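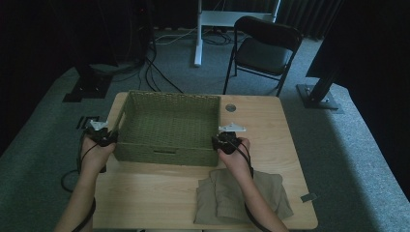
One basket, one table

Speaker notes - Wednesday night talk, library meeting room, 7 pm start

(Slide's already up while people find a seat. Let it sit there. Say hello to the ones at the back, check they can hear me.)

Hi everyone, I'm Margit Szalai, and yes, Zsófia on the door is my sister, so be nice to her or I'll hear about it on the drive home.

I want to talk tonight about baskets, which I know sounds like a very small subject to drag you all out for in October. But I've been helping people sort out their spare rooms and hall cupboards for a good while now, and I keep coming back to the same simple setup. You've got a table, you've got a basket with nothing in it, and you've got some cloth to fold. The olive one on the slide is a shape I like a lot, a plain rectangle with a tight weave, and the weave goes right across the bottom too. And there's the khaki cloth waiting its turn beside it.

Start with the basket empty

This is the bit people argue with me about. They want to start with a full basket and take things out until it looks better. I did that for years! You end up keeping the bottom layer forever, because you never get down to it.

So - tip it out. All of it. Put the basket on the table on its own and have a look inside. Give it a wipe if it's woven, and run your fingers along the bottom, because crumbs and bobby pins love a weave.

(Tell the Miklós story here. Short version! Miklós Rácz and the hall basket: 52 odd socks and a passport that had expired while he was looking for it. He's said I can use his name.)

Why a table and not the floor

I used to do all my sorting on the floor. My knees have since had a word with me. A table brings the work up to where your hands are, and it also gives you an edge, so the pile can only get so big before it starts falling off and you have to make a decision.

If your table has rounded corners like that one, even better, you can walk around it with your arms full and not cop one in the hip. Look out for the cord hole as well, the little round grommet you get in desk-type tables. It's very handy for cords and it's also where I lose safety pins. I put a saucer over mine now.

(Ask: who sorts on the bed? Hands up. There's always heaps. The trouble with the bed is bedtime, you get tired and the whole lot goes on the chair.)

Picking the right size

I measured mine before I bought it, which I'd never done before, and Lilla Bárány nearly fell over when I told her. Measure the shelf, then take off a couple of fingers' width on each side for your hands. If you can't get your hands in beside it you'll never pull it out, and then it's just a very nice looking wall at the front of your shelf.

Handles. A slot handle is my favourite on a shelf because nothing sticks out. The one facing us on the slide sits down low, near the bottom edge, and I like a low one if the basket lives up high. You can reach it. For carrying, though, I want a hand flat on each side. Two sides, every time, even when it's light. Woven baskets go out of shape if you're always hauling on the same spot, and I've got one at home with a lean on it to prove it.

What goes in

Soft things. Tea towels, pillowcases, scarves, the good napkins you get out at Christmas. I don't put anything with a sharp corner in a woven basket, or anything I'd need to find in the dark.

For the folding, don't be too fussy. Nokuthula Venter came along to my spring session and told me she'd given up on folding altogether because hers never looked like the ones online. Mine don't either. Fold it loosely so it's a bit smaller than the bottom of the basket, and lay it in flat. You can stand things up on their edges if you've got a lot of thin ones and want to see them all, but a thick cloth will just slump over on you.

Heaviest at the bottom. Leave the top couple of fingers empty so things aren't catching on the shelf above every time you slide it in.

(Demo now if we're running to time. Mustard basket, three tea towels, the grey blanket. DON'T do the fitted sheet, it took forever last time and I got flustered.)

The rest of the room

Last thing before the tea. Once the table's clear, turn around and see what's behind you. For a lot of us it's a folding chair that hasn't been folded in months and a nest of cords on the carpet. Cords are their own evening, I reckon, so don't start on them at nine o'clock at night. Fold the chair if nobody's sitting in it, slide the basket onto its shelf, and go and put the kettle on.

Questions

Likely ones: moths (cedar, and check it when the seasons change), cats (they'll get in, put a towel down), lids (I don't bother, I only end up stacking things on top).

Remind them the sign-up sheet is with Zsófia. Mugs back to the kitchen. Lights off in the corridor - Lilla has the key.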